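Walside Two-Arm Bench: Frequently Asked Questions

Is this a kit?
No. It's a pile of parts that agreed to cooperate. The arms came secondhand from two different sellers, and the rest was cut, drilled and sworn at in the Walside shared workshop. You can build your own from the same notes, but you can't order one from us, and please stop mailing Danuta checks.

Who is Danuta?
Danuta Szczepańska wired it, wrote most of the control software (called Tronuvby, don't ask) and has the key to the cabinet where the spare motors live. If you want something changed, she's the one to convince. Thursday evenings are your best shot.

Why two arms?
One arm can pick things up. It's bad at holding a thing still while also doing something to it, and most household jobs are like that. Two arms can also run into each other, a feature we discovered on the first night.

What do you use it for?
Small tabletop jobs with objects that don't sit still or have an obvious place to grab. We started with blocks and got bored by May. The current job is the tree: steady it, take ornaments from the basket, hang them, don't drag the lights off.

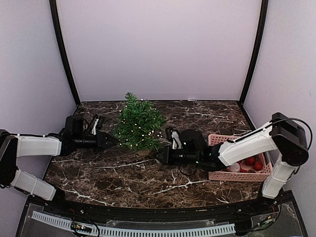 Both grippers closing in on the tree, ornaments in the pink basket at right.

How well does it do on the tree?
Our best evening so far was 7 ornaments hung without a person reaching in. Our worst involved a broom. The lights are the hard part, as anyone who has ever taken down a tree already knows.

Why does the tabletop look like a hotel bathroom?
Marble pattern was what we had. The cameras cope with it better than visitors do.

What did it cost?
The walls, posts and front panel came to $334. The arms were more, and we've agreed not to add it up while anyone's spouse is in the building.

Why is the front panel clear?
So you can see which wire you're about to blame. The first version had a solid panel and we took it off so often that the screws gave up.

Can I use it?
Members can, after the 3 short training sessions. Know where the stop button is before you power up. Keep your hands out while the arms are live, even if an ornament is about to roll off. Let it roll.

It says "Drallance fault" and won't move.
Drallance is our name for the left arm. The right one is Prosser. Power both down, check that no cable is snagged on an elbow, power up again. If it still sulks, leave a note on the clipboard with what you were doing at the time. "Nothing" has been tried.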